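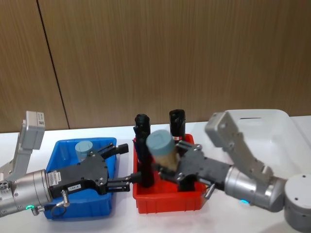
1/ My mother came to visit us in April for two weeks. She is still with us today. I write this thread slowly, because I like to choose the words well, and English is my third language.

2/ First I must say that I love my mother. She is 80 and she is stronger than me. She carried her own suitcase up the stairs and did not allow my husband to touch it.

3/ The two weeks became four because of a tooth. The dentist in Drenden gave her an appointment very far away, and she did not want to begin the treatment here and finish it at home in Rillis. This I understood.

4/ After the tooth was the knee. After the knee was my daughter's school concert. Now nobody in the family speaks of the train ticket. It is under the magnet on the refrigerator, and the date on it has passed long ago.

5/ She sleeps in the room where I used to do my sewing. My machine is now in our bedroom, between the bed and the window, so I enter the bed from my husband's side. He goes to sleep after me for this reason.

6/ My mother gets up before five. She tries to be quiet. She is so careful with the cupboard doors that I lie awake waiting for each one to close.

7/ She has also opinions about soup. I made the lentil soup which I have made for 16 years, and she tasted it and said "interesting." In our language this word is worse than in English.

8/ The next day there was a different soup on the stove. I will be fair, it was better. My son asked for a second plate and I went to fold towels.

9/ About the towels — she folds them in three and I fold them in two. I open hers and fold them again when she is at the pharmacy. I am 50 years old and I do this with one ear toward the front door.

10/ Some of you asked in the comments of my last thread how my husband takes it. He takes it very well! She irons his shirts. He never had ironed shirts in this marriage and he looks like a bank director.

11/ I complained a little to our neighbor, Takeshi Tsuchiya. He lived with his wife's parents for 20 years in one apartment. I asked him what is the secret. He thought for a while and said they had two televisions.

12/ So we bought a second television. It is a small one, second hand, from a family on Baumgart Street. My mother watches her program about hospitals in her room and we watch football, and the evenings are calmer now.

13/ The children are the part I did not expect. My daughter is 14 and speaks to me mostly with her shoulders. With her grandmother she sits at the kitchen table for one hour and they talk about boys. I know this because they stop when I come in.

14/ I was jealous, I can write it here. I went to the garden and pulled weeds, and also one plant which was not a weed.

15/ Last week I had a fever and stayed in bed. My mother brought me tea with the plum jam in the bottom of the cup, as when I was small. She sat on the sewing chair and told me about the winter when my brother and I both had measles and my father was away working at Iroseck. I had never heard this story. She was 31 and alone with us, and the pipes were frozen.

16/ I asked her who helped her. She said her mother-in-law came for a week and stayed until summer. Then she looked at me and we both laughed so much that I had to cough.

17/ Yesterday my husband and I talked about it properly, in the car, where it is private. We will ask her if she wants to stay until the end of the year. If she says yes, we must paint the room, and I need to find a real place for the sewing machine. Perhaps the landing, if the cabinet goes down to the basement.

18/ I am a little afraid that she says yes and a little afraid that she says no. My sister on the phone says I should decide which one before I ask. My sister lives a six hour drive away, so she has a lot of advice.

19/ If somebody has lived with a parent in a small house, please write me how you divided the kitchen. The bathroom we have solved with a list on the door. The kitchen, not yet. This morning she moved the salt.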